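Koo Processor Stand – light gray, matte

Back in stock. Upright stand for processors you want off the bench and out of the drawer. From Flodia, sold here by Hiveck.

What it does: keeps loose CPUs standing up where you can see them. Square holders on the front panel, plus a slot lower down with a raised rim. Rounded top corners so it doesnt catch your sleeve. Good for repair counters, refurb shops, anyone sorting pulls from old servers.

We use one ourselves for Xeons. Hold the chip by the edges, fingers off the contacts, lid facing you so the printing stays readable. Don't force it. If it won't go in straight, back it out and try again.
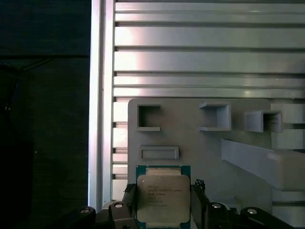
Check your package size before you order. Server chips come in more than one size and the holders are not adjustable. Not sure – send us the model number off the lid and we'll look it up.

Details
Part no. 807
Color: light gray only. Black maybe in December, no promises
Weight: roughly 300 g
Pack of 2 available, same part number, pick it at checkout
Processors not included

Cleaning: dry brush or canned air. No solvents, they mess up the matte finish. Wipe old thermal paste off the lid before you put a chip away, otherwise it gets everywere.

Shipping: leaves our shop in 2 working days. Returns fine if unused, keep the box.

Goes with: Divum tray liners, Koo label strips (sold seperately).

Page updated Friday, March 21, 2025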